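3.2 Storage conditions and household handling

Sweet corn loses sugar quickly after harvest, and most of the published work on this loss has been done in cold rooms. Much less is known about what happens once the ears reach a home kitchen. We therefore asked 59 households in the Murnent district to keep a simple record of where they put fresh corn, how long it stayed there and whether the husk was left on. Each household was given a printed sheet and a kitchen thermometer. The sheets were collected in person, and the last of them came in on 1 October 2018.

Of the 59 households, 24 kept their corn in the refrigerator from the day of purchase. The others left it at room temperature for at least part of the storage period, most often in an open tray or basket on a table or counter (Figure 3). Husked ears were more common in this second group. Several respondents wrote that they husked the corn as soon as they got home to save space, and then cooked it the next day.
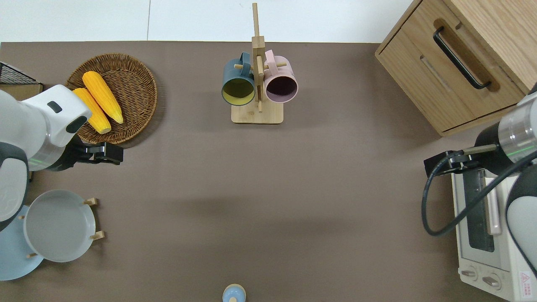

Figure 3. Two yellow corn cobs in a round woven wicker tray on a tabletop.

Open trays allow air to move around the ears, but they do little to slow moisture loss. To look at this more closely, we bought 40 ears of the variety Truriris from a single grower and divided them evenly between open trays and closed paper bags. Both sets were kept in the same room and weighed each morning on the same scale. Ears with visible insect damage were replaced before the first weighing.

Kernel denting was scored by eye by two members of the team working separately. Where the scores differed, the ear was looked at again and a shared score was agreed on – this was needed mainly for ears in the middle of the scale. Soluble solids were measured in juice pressed from kernels taken halfway along the ear, using the Dultel procedure described in Section 2.4.

Households that bought corn at the Đàm market are reported separately in Table 5, as ears sold there are often husked at the stall.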